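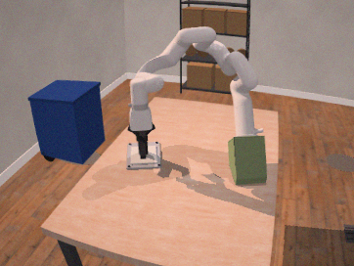

KIRKHAM, January

Stenduvano has withdrawn a release of its arm control software after a fault in the gripper release check was traced in simulation. The fault can let an arm start its retreat move before the fingers have let go of the part. No injuries have been reported.

The problem was first logged by Hasunum, which runs the software on two arms in its Kirkham assembly shop. During a night run one of the arms lifted away from a fixture with the part still partly held. The part was dragged against the rim of the fixture and the arm went into a protective stop. Fraser Aitken, maintenance lead at the shop, said the event log showed the release signal as confirmed.

Engineers at Stenduvano rebuilt the placing task in simulation, with the gripper pointing straight down over a square white tray-like frame, and ran the cycle 3000 times. The early retreat did not appear in the first 1000 cycles, which used the default timing. It appeared once the controller's network load was raised to match the Hasunum logs.

According to the fault notice, the controller reads finger position from a buffer that should be cleared at the start of each release. Under load the clear can be skipped. The check then reads the open position left over from the previous cycle and passes it as current. The window is 200 milliseconds long. Cycles that include a longer dwell after release are not affected.

"The force limit did its job and stopped the arm," said Effie Laing, who wrote the notice. "The release check should have held it before that point."

The safety-rated stop functions run on separate hardware and are not changed by the fault. Laing said the release check is a process check and should not be used as a safeguard for people working near the arm. Sites that have used it that way in a risk assessment are asked to correct the assessment before restarting.

Users are told to go back to the previous release. Where that cannot be done, the notice gives a workaround: set the dwell after release to a value longer than the window and reduce retreat speed for the first part of the upward move. Both settings are in the task file and need a controller restart to take effect.

A corrected release is in test. Brunello Piras, who handles field support for Stenduvano, said it will time-stamp each finger position reading and reject any that is older than the release command. Hasunum has kept the affected arm out of production. The second arm is running with the workaround in place.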